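Instruments > Accordions > Piano Accordions > Kramer Fenthorpe 72

I've been selling squeezeboxes out of the Nenduveck shop for a long time now, and the Fenthorpe is the one I keep taking home at night. It's a 72 bass piano accordion with 34 treble keys, three sets of reeds on the right hand and four on the left, and it weighs a bit over 8 kilos with the straps on. If you've been hauling a full 120 bass up the stairs to rehearsal, your back is going to love this thing!

The tuning is what sold me. Kramer sets the tremolo fairly dry, so you get a little shimmer on a waltz but it won't fight with a fiddle or a clarinet. Pull the single reed register and it goes quiet and woody, great for slow tunes (I play way too many slow tunes). The bellows are tight and quick, and the bass side answers right away, even when you're barely moving. 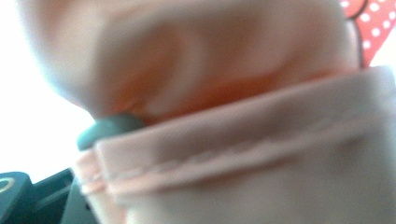

Reading time: 2 minutes

A few gripes, to be fair. The bass strap adjuster is stiff for the first month or so - give it time and don't force it. The register switches are louder than I'd like, and you'll hear them on a close mic. And the case that comes with it is fine for the car but I wouldn't check it on a plane. The Destow hard case fits better, and we can swap it in for an extra $53.

Price is $2,154 with straps, the standard case and a full setup on my bench before it ships. That means I play every note in both directions, check the bellows for leaks and level any keys that need it. Shipping in the lower 48 is included. Stock number is 302 if you're calling to order.

We get the next batch in June, and the red ones always go first, so tell me early if you want red. Trade-ins are welcome too, even the wheezy ones from the attic - send me a few pictures and a short recording and I'll get back to you with a number.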